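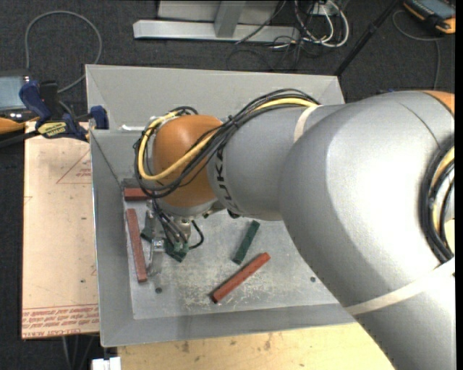
Rallis Bin Picking Course Pack (club edition)

Reviewed by: club advisor, first-time buyer
Paid: $263 for the club license, shipping included

I bought this for our robotics club in July, when I had a whole summer of good intentions and no lesson plans. We've now been through all seven units, one of them twice, and I have opinions!

First, what you get. There's a printed workbook (237 pages, spiral bound, lies flat on a bench, thank you Rallis), a thinner teacher's guide, and a download code for the exercise files. You do not get any hardware. No blocks, no bin, no gripper. I knew that going in, but the cover drawing has a gripper on it and one of my parents thought we'd ordered a robot, so read the listing. We already had access to a KUKA arm, a metal bin and plenty of red and green blocks, so for us the price was fine. If you're starting from zero, the $263 is the small end of your spending.

Our club is 31 kids, mostly juniors and seniors, and they don't all fit next to one arm, so what I really needed was something that would keep the other groups busy while one group had the cell. The pack is pretty good at this. Every unit is split into a desk half and an arm half, and the desk halves are real work: sketching grasp points on photocopied block layouts, arguing about which piece to take first, writing the pick order as plain steps before anyone touches code. I expected moaning about the paper part. There was some, and then two groups got into a loud fight about whether you clear the loose block in the middle first or go after the one against the wall, and I just let it run until the bell.

Unit 3 is the best one. It's all about blocks that lean on each other or sit close to the side of the bin, and it makes the kids plan where the wrist goes as well as where the fingers go. My group kept choosing lovely grasps that would have driven the whole wrist into the sloped wall. The workbook has them trace a cutout of the gripper over the layout at different angles (you make your own cutout to scale, takes ten minutes with cardboard) and after that they started catching it themselves. I've tried explaining the same thing with my hands for two years, and the cardboard wins.

Unit 4, cables, is the one we did twice. I skimmed it the first time – it's only a few pages and looked like housekeeping. Then we spent most of an afternoon stopping because somebody's program wanted to turn the wrist the long way around and the cable loops didn't have the slack for it. So we went back. It has the kids move the last joints slowly by hand control, watch where the bundle goes tight, and write down the limits they want to use. Do this unit properly. I'd move it ahead of Unit 3 next year.

Now the grumbles.

The exercise files assume a flat-bottomed bin with straight sides. Ours has wide sloping walls, and every layout near the edge had to be redone. Not hard, but it ate an evening, and the teacher's guide doesn't mention it at all. I wrote to Starnance, who distribute the pack over here, and got a friendly reply from Savvas Margaritis with a blank layout sheet you can fill in with your own bin measurements. It's great! It should be in the download to begin with.

Unit 6 (sorting by color) is thin. It's two pages of setup and then basically "now sort them." Red versus green is a fair first test, but there's nothing on what to do when the lighting changes through the day, or when one piece is a darker shade than the rest, and those are the things the kids ran into. We ended up making our own worksheet. Also, please think about color-blind students before you hand this unit out. One of mine can't tell our two colors apart with any confidence and the book never brings it up. He labeled his test blocks with tape and got on with it.

The safety section is fine but generic. You'll need your own rules for your own cell, and I'd go over those before opening the book.

Compared with the other stuff I've tried: the Zeltstead binder is cheaper and prettier but it's a read-and-discuss course, my kids were bored by the second week. The Furex online one has better videos, though you pay per student and with a club our size that gets silly fast. Rallis charges per club, and you may photocopy the desk sheets as much as you like.

Would I buy it again? Yes, at this price, knowing what I know about the layouts. I'd give it four out of five, and I'd bump it up if they fixed Unit 6.

One practical thing – the spiral binding catches on everything in a backpack. We keep ours on the shelf in the room and the kids take home copies.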